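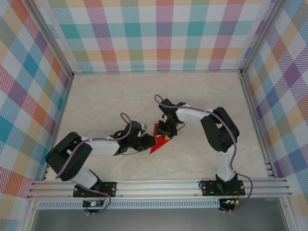
3. 双腕セルの製作と授業での運用

図1 二本のアームと作業床。赤い三角形の対象物に左右のグリッパを寄せたところ。

3.1 セルの構成

さて、ここからは実際に学生たちと作ったものの話をします。前の節では課題の狙いをかなり堅い調子で書いてしまったのですが、この節はどうしても私の現場日誌みたいになります。査読してくださる方にはお許しいただきたいところです。

セルの骨格はアルミの押出材で、手前に一本レールを渡し、その上に黒い取付板を介してアームを二本並べています(図1)。最初の設計では二本を向かい合わせに置くつもりでした。ところが、学生のひと班が「人間の腕は向かい合っていませんよね」と言い出しまして、確かにそのとおりだなあと(こちらが教わってどうする、という話ですが)横並びに変えました。この配置だと左右の可動範囲が床の中央で重なるので、受け渡しも共同での押さえ込みも同じ場所でできます。そのかわり、ぶつかります。本当によくぶつかります。衝突については3.3で書きます。

制御は班ごとのノートPCから行い、通信と記録には授業用に私たちが書いたFolleoという小さなライブラリを使いました。関節角の読み書き、時刻合わせ、保存、だいたいそれだけのものです。もっと立派な枠組みはいくらでもありますが、二年生が前期の終わりまでに中身を全部読める量に収めたかったのです。読めるコードは直せますし、直した学生は次の週にだいたい別のところを壊してきます。それも込みで授業だと思っています。

囲いの内側にはパステル調の格子柄の壁紙を貼り、床は淡い大理石模様にしました。柄の選定は学生に任せました。私は無地の灰色を推したのですが、多数決であっさり負けました。ただ、この柄には研究上の使い道もあって、斜めの縞が何色も重なっているため、色のしきい値だけで対象物を切り出そうとする班は早々に苦労します。ピンクや珊瑚色の縞がある壁の前で「赤いところを探す」という処理を書けば、どうなるかはご想像のとおりです。床の範囲に処理を限る班、輪郭の形を見る班、学習済みの特徴量に乗り換える班と、ここで方針がきれいに分かれました。背景が易しすぎるとこの分かれ方は見られなかったはずで、来年度も壁紙はこのままにするつもりです。

3.2 課題と記録の手順

課題は、床に置いた平たい三角形の対象物を二本のアームで扱うというものです。三角形を選んだのは、四角い積み木だと片腕でつかんで運んで終わってしまい、二本目の腕がただの見物人になるからです。平たくて細い三角形は、つかむ場所で姿勢がずいぶん変わります。尖った側をつまむと広い側が振れやすいですし、広い側から行くと今度はもう一方のアームの通り道をふさぎます。学生たちはこれを「三角問題」と呼んで、だいぶ嫌がっていました(でも提出物の感想欄を読むと、いちばん面白かったのもこれだそうです!)。

手順は次のとおりに統一しました。まず両腕を初期姿勢に戻し、対象物を床の決められた領域に置きます。向きは班の中で交代しながら自由に決めてよいことにしました。次に遠隔操作で一回分の動作を行い、終わったら成否を操作者とは別の学生が判定します。判定を本人にさせないというのは一昨年の反省で、自己判定だと惜しい失敗がなぜか成功に化けるのです。私が自分でやってみても化けましたから、学生を責める気にはなれません。

参加したのは17班で、集まった動作は全部で3379本、そのうち判定と時刻の検査を通って学習に回せたものが2624本でした。落ちた分の多くは動作の失敗ではなく、左右の記録の開始がずれていたことによるものです。Folleoの初版では左右のアームの記録を別々の処理で始めていて、ノートPCの負荷が高いと片方だけ遅れました。8月の集中実習の途中で気づき、あわてて共通の時刻を持たせるように直しています。直す前のデータを補正して救う案も出ましたが、ずれの量が一定でなかったので見送りました。惜しかったです。いまだに惜しいです。

3.3 配線と衝突

論文ではあまり書かれないけれど、授業で時間を食ったのは何といっても配線です。図1で左右のアームの上に弧を描いている紫色のケーブルには、わざと余裕を持たせてあります。初めはアームにぴったり沿わせて結束していたのですが、手首を大きくひねる動作で引っ張られ、コネクタが抜けることが続きました。余らせると今度は相手のアームに引っかかる心配が出てきます。いろいろ試したすえ、弧を上向きに逃がし、前腕から肘に沿わせて台座の先へ下ろすというところに落ち着きました。見た目は少々にぎやかですが、抜けなくなりました。

基板は左右それぞれの台座の下に吊りました。レールの手前側なので手が届きやすく、動かないという相談を受けたら、まず基板を見てもらいます。右だけ動かない、左だけ動かない、という切り分けが学生だけで済むようになったのは大きくて、実習中に私が呼ばれる回数がはっきり減りました(少し寂しくもあります)。

衝突については、ソフトウェア側で左右の手先の距離に下限を設ける方法と、床の中央に入る順番を決めてしまう方法の二つを比べました。前者は滑らかに動くのですが、三角形の両側からグリッパを近づけたい場面でこそ働いてしまい、肝心の共同作業ができません。後者は安全なかわりに動きが順番待ちになります。結局、手先がある高さより下にあるときだけ下限を緩めるという折衷案を12の班が採用しました。残りの班は順番方式のまま最後まで通しています。この違いが学習後の動作にどう表れたかは、次の節で班ごとの結果と合わせて述べます。

もう一つ、書いておきたいことがあります。折衷案の緩め具合は班ごとに自分たちで決めてもらったため、値はそろっていません。比較実験としては明らかに弱点で、統制を取るなら私が一つの値を配るべきでした。それでも、値を決めるために学生がアームを低速で何度も近づけ、どこまでなら怖くないかを話し合っていた時間は、この授業でいちばん残したかった部分でもあります。次年度は共通の値で一巡させたあとに各班の値を試す二段構えにして、両方のデータを取る予定です。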